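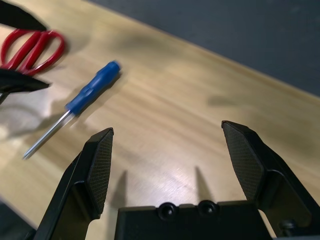 July 1, 2018

Hide glue, second batch, for the Queiroz chair repairs.

Soaked the granules overnight in cold water, one part glue to two parts water by weight. They had swelled to a stiff jelly by morning with a little free water on top. Poured that off. Last time I left it in and the glue ran thin enough to drip out of the joint before I had the clamp closed.

Brought it up slowly in the water bath and held it at 140 F. It went over 150 for a few minutes while I was on the phone with Dalva Godoy, so I am counting this pot as slightly cooked and will only use it for test pieces. The next pot gets the lid thermometer and I stay with it.

Test joints: 2 in maple, 2 in the old beech we pulled from the broken stretcher. Surfaces planed fresh, parts warmed under the lamp before gluing. All four rubbed down tight and grabbed in under a minute. The beech was slower to grab than the maple. May be old glue still in the pores. I scraped it but did not wash it with hot water, and should do that before the real thing.

Put the first maple joint in the lever rig after lunch. Load at the far end climbed in steps and it let go at 2,045 newtons, mostly in the wood. Pass mark we agreed on is 1,000, so there is plenty of room. The beech joints stay in clamps until tomorrow. Not testing the second maple one yet. I want it to sit a week and see what the dry air does to it.

Dalva asked again about using the Villasix liquid glue for the back slats. It gives more open time, and the slats are a two-person job with the hot glue. My objection is shelf life. The bottle we have carries no date and I do not remember buying it. If we go that way, order fresh and write the date on the cap.

Leftover hot glue is in the small jar in the fridge, marked TEST ONLY. Throw it out if it smells or shows any fuzz.
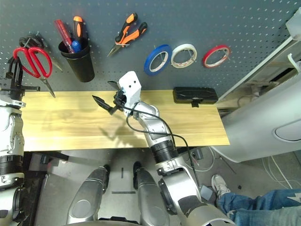 Can a chair joint be taken apart later if we use the hot glue?
Heat and moisture will soften it, so work warm water into the joint with a syringe, wait ten minutes, and twist gently before trying a mallet.

Chair notes. Front left leg is loose at both rails. Right side rail has an old nail through the tenon, rusted in. I want it out before any steam goes near it. The seat frame is sound. One corner block is missing and the other three are pine, later than the chair I think.

To do:
Wash beech sockets with hot water, let dry overnight
Cut new corner block
Dull edge on the shoulder plane, sharpen
Ask Trotadgate for a price on a pound of 192 gram glue
Load test beech joints, write the numbers under this entry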